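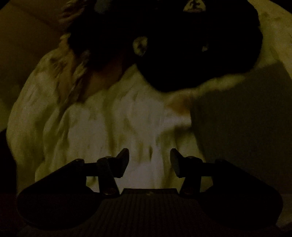 How to Follow a Criminal Case Through Your County Court

When a case in your town makes the news, the story tends to vanish after the arrest, and if you're anything like me you're left wondering for months what became of it. Well, you can find out yourself! It takes a little patience and a phone call or two, but most of it can be done from the kitchen table.

Start with the case number. The clerk's office can usually look it up by the defendant's full name, and it helps to have a rough date of arrest handy (common names bring up a long list, as I learned while hunting for the wrong man one whole afternoon). Write the number down exactly, dashes and letters included. Mine ended in 3413, and I still know it by heart.

Next, open the docket. This is the running list of everything filed, oldest entry first in our county, though yours may flip it. Look for these words:

Arraignment — the charges are read and a plea is entered.
Continuance — the hearing has been moved. You'll see plenty of these.
Disposition — how each charge ended.

Don't be put off by a long one. The docket I followed had 110 entries, and I only needed to read a handful closely.

If you'd like to sit in, call the clerk the afternoon before and ask whether the hearing is still on, and in which courtroom. Most hearings are open to the public. Leave your pocketknife at home, silence your phone, and take a seat toward the back. Sentencing can run long, so bring a sweater — courtrooms are chilly, even in October.

For copies, ask about the per-page fee before you order the whole file.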